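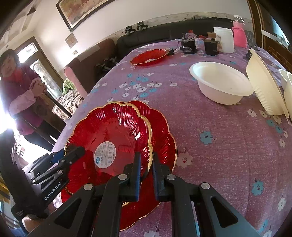

Assiettes cannelées en verre rouge à bord doré, tenues par une pince GenRobot.AI.

Utoder, qui loue de la vaisselle pour les fêtes de famille, confie à Nilora l'automatisation de son atelier de tri. Dès mars, 2 postes équipés prendront en charge l'empilage des assiettes, soit environ 1179 pièces par jour en pleine saison, et l'équipe gardera le contrôle du verre, la préparation des commandes et, bien sûr, le contact avec les clients, auquel chacun tient tant !

« Le soir, on avait les poignets en compote, raconte Amanuel Bogale, chef d'atelier. Maintenant on prend le temps de regarder chaque bord doré, et ça nous plaît. »

Aucun poste n'est supprimé. Contact presse : Utoder, atelier Negussie.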